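18/01/2025

Boiler pressure 1.4 bar at seven, down again. Topped up to 1.6 and bled the hall radiator. The Ziltby gauge reads slightly high against the old one, so the true figure may be lower. Laundry done before lunch.
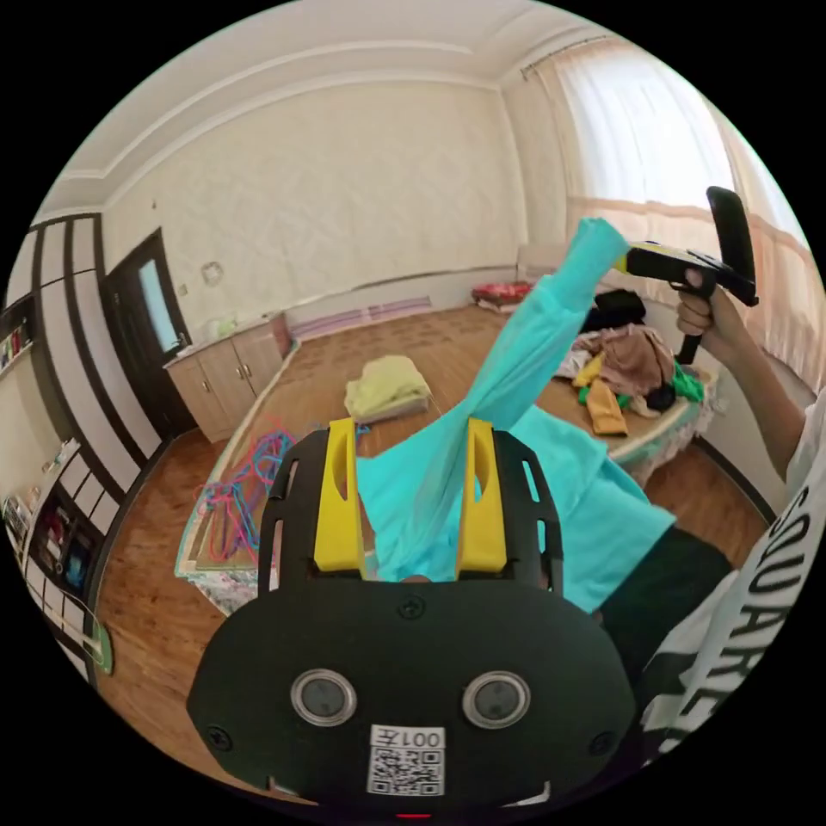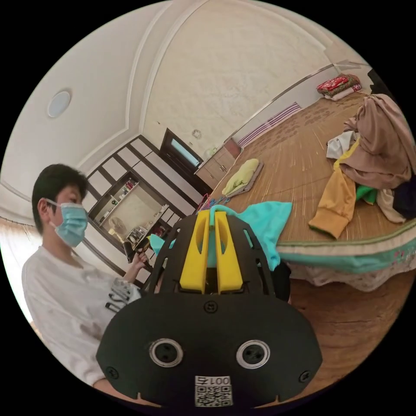
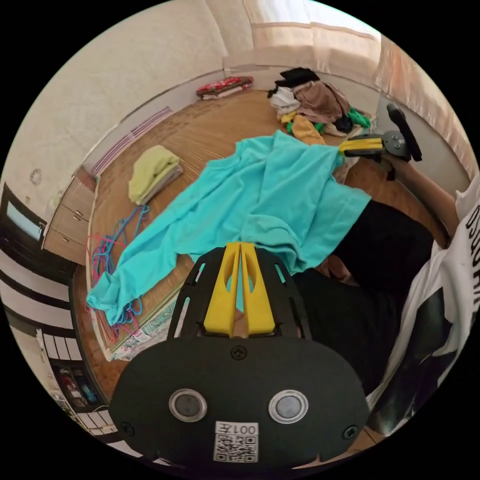 Gas meter advanced 2 units overnight with the thermostat at its lower setting. Electric up 101 for the period, mostly the dryer and the space heater in the back bedroom. The window seal there is still bad. Held a strip of tissue along the bottom edge and it moved for most of the length. Foam tape is a poor fix, as the gap widens toward the hinge.

Pankaj Pandey phoned with the quote for the Fedel pump: 142 for the part, labor separate. He thinks the expansion tank is the fault and wants to check the air charge first. Agreed. He will bring a Rivadeneyra valve in case the old one sticks when he drains the loop. Last replaced in June, according to the tag.

Filed the Enix bill, 1073 in total, with the service charge listed twice. Wrote to them about it. No reply by evening.

Pressure at ten: 1.5 bar. Left the hall valve at three and shut the one in the box room.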